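4. Operating rules for the simulated wrist view

4.1 Scope

The rules in this section cover episodes run in simulation only. Physical cell rules are in Section 5 and they differ in places, mostly on stop conditions. We wrote the first set in June after the Peltonen trials, where two operators at two sites logged the same kind of run in two different ways and the logs could not be merged. Most of what follows is boring. It was still broken more often than we expected.

4.2 Before an episode

Load the scene file by hash, never by name. Names get reused. Write the hash in the episode header together with the controller version and the operator initials.

Check the wrist view at rest. Gripper body in view, fingertips in view. If the fingertips are missing the mount offset is wrong, stop and reload. Do not nudge the offset by hand to get a nicer picture. Hortensia Rengifo found 34 episodes in the Noltadmont set with a hand-edited offset and no note of it, and all 34 had to go.

Leave render noise at the value in the scene file. Grain on the image and stepped shadow edges are not a fault and should not be reported as one. A clean image is in fact the thing to flag, it usually means somebody switched the renderer preset.
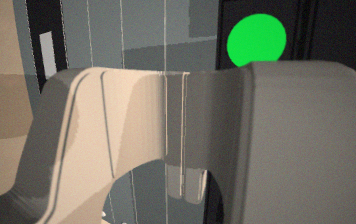 Page last modified: 20/10/2023

Figure 4. Simulated wrist view. The gripper body takes up the lower two thirds; green disc at upper right, partly hidden by the gripper.

4.3 Occlusion

Figure 4 is the case that caused the most argument. The lower edge of the green disc is hidden by the gray block on the right side of the gripper. Is the disc "visible" for labeling purposes? Our first draft said yes if any pixel shows. The Stevthorpe group wanted the full outline. Neither worked well.

The rule now has two parts. An object with any part hidden by the robots own body is labeled PARTIAL-SELF. An object hidden by something else in the scene is labeled PARTIAL-OTHER. Both count as visible for search, neither counts as visible for measuring size. So for Figure 4: the disc is PARTIAL-SELF, no size estimate is taken from this view.

Color alone is not enough to give an object an identity. A flat green shape with no markings could match more than one entry in the object list, so the label has to come from the scene file. Annotators working from the image only must write "unresolved". We know this is annoying.

4.4 Stop conditions

Stop the episode and mark it void if:

- the controller misses more than 200 ms of commands
- the gripper body passes through a fixed surface
- the scene hash changes mid-episode (yes, this has happend)

Do not restart inside the same log file. New episode, new file. A void episode is kept, with its reason code, and is not deleted to tidy up the success rate.

4.5 Compliance

We ran the checker over 3,193 episodes from the Grullard archive, all recorded before the rules were in place. 952 failed on at least one item. The most common failure was a missing controller version, then the old visibility label, then restarts inside one file. Mount offset was a distant fourth. We have not yet broken the failures down by operator and may not, the initials field was empty to often for that to mean much.

One open item. The checker reads headers and labels, it does not look at the images, so a wrong PARTIAL label gets through if it is well formed. For now a second annotator reads every PARTIAL case by hand. Slow. A geometric check against the scene file should cover most of it and is planned for the next version of the rules.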